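Subject: Re: [ledumier-users] Tracking jumps and a stiff left finger at Fernwood
Date: May 10, 2018

Hello everyone, and thank you to all who wrote in over the last few days, on the list and off it. I'm quoting the original message in full so that people who joined recently can follow along, and then I'll get to what we found, which took us much longer than it should have.

> Hi all,
>
> We've been recording with the Ledumier hand-held at the gym in
> Fernwood since March and I'm seeing something I never saw in the
> kitchens. In 14 of our 299 recordings the position of the gripper
> jumps by the better part of a foot and then carries on as if
> nothing had happened. The video itself plays fine. Ouali reports
> no error and marks the recordings as good.
>
> In 3 of those the finger gap is wrong too. It says closed when
> you can plainly see daylight between the pads.
>
> I didn't notice until the arm at Rurkstead played one back and
> drove itself hard into the edge of the table. Nothing broken and
> no one was near it, but it gave us a proper fright. Has anyone
> else had this? Is it the lighting?

So, a lot of you said lighting, and I was sure of it myself, and we spent a whole morning fussing with curtains and ceiling lights for no improvement at all. The jumps came just the same with the curtains one way or the other.

What we did next was the thing I'd suggest to anyone in the same boat: we stopped trying to reproduce the whole recording and just held the gripper in one spot, open, over the end of a bench, and watched the position numbers live.

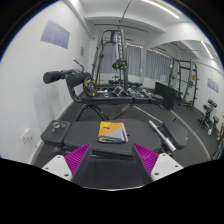 Hardware > Hand-held grippers > Faults and fixes

If you look at what the camera has to work with in a place like this, the trouble starts to make sense. Black bench, black racks, dark gray rubber matting from the front of the room to the back, and then white walls and a white ceiling over the top of it all. The tracker wants corners and edges that it can recognize again a moment later. A kitchen counter is full of them. Get the gripper low over a padded bench and half the view is smooth black vinyl or whatever these things are covered in, and Ouali hangs on to the few points it has left. Some of those are on the equipment, and a good many pieces in a gym look very much alike. One black plate with colored lettering is easy to take for another.

The worst recording we have runs to 1,636 frames, and when we went through it the jump came at the moment the tracker let go of one weight plate and latched on to a different one. It was so confident about it, too! The quality score hardly dipped, and I think that's the real bug. I can live with a tracker getting lost as long as it tells me so.

The finger gap turned out to be a separate problem, which threw us badly, as we had been trying to explain both with one cause. On our unit the screws holding the left finger to its white mounting block had worked loose, only a little, so that the finger leaned when you squeezed. You couldn't see it with the gripper open. You could feel it, if you wiggled the finger, and I'm a bit ashamed to say that none of us had wiggled it in weeks.
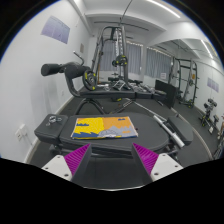 We tightened everything, put a dab of thread locker on each screw, and ran the gap check from the setup guide again. It has behaved ever since. I'd still like to hear from anyone with an older unit whether yours has gone the same way.

For the jumps, we've been doing the following at Fernwood, and so far it has kept us out of trouble:

Before recording, sweep the gripper slowly around the room at chest height so the walls, the posters and the ceiling strips all get into the map.

Start and finish every recording over the same corner of the same bench. If the two positions don't agree, throw the recording out, whatever the score says.

Please don't play anything back on a real arm until it has gone through a speed check. Ours now refuses any recording where the gripper moves faster between two frames than a person's hand could manage. It's a few lines of script and I'll gladly send it to whoever asks.

On the Rurkstead side, the arm was running at full speed with the force limit turned off, left over from an earlier test. That has been put right, and the limit now comes back on by itself after every restart. The person running it did have a hand on the stop button, for which I'm very grateful, but the arm had already reached the table by the time it was pressed.

I've reported the score problem to the Ouali people and attached two of the bad recordings. If you have any of your own, from a gym or a garage or anywhere else with a lot of black equipment in it, do send them along, even short ones.

Warm regards from all of us at the Fernwood end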